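April 15, 2026

Okay so I finally caved and started a new save in Wadstead. I know, I know, I swore in March I was done with farm games after the whole drowned orchard thing – but Teresa kept sending me shots of her windmill and I'm weak.

I picked the river map this time and named the place Ukside (same name as always, I have no imagination). You start with 3000 coins and a shed with half a roof, and I blew every last one of them on a goat pen before I'd even planted anything. Seven goats! No feed! Kazimír laughed at me over voice chat for a solid minute and then dropped off a cart of turnips, bless him.

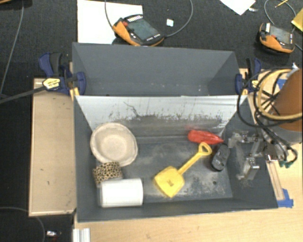
Leopard-print tape and a round bowl, in the gray bin.

Anyway, the trading post got a rework in the last patch and I love it. You can haggle now, and the old guy who runs it remembers if you lowball him. I sold him my first cheese for 359 and felt like a genius until Widad told me she gets way more if she waits for rain. So now I'm sitting on a cellar full of cheese watching the sky like a weirdo.

Still can't figure out the bridge quest. It wants planks from the north mill, the mill wants a gear, and the gear guy won't talk to me (maybe I need more reputation? maybe it's bugged?). Miloslav says he got it by fishing, which makes no sense, but I'm going to try it tomorrow after work.

Played way too late again. Goats are fed, gate's shut, and I need to remember to save before the frost hits.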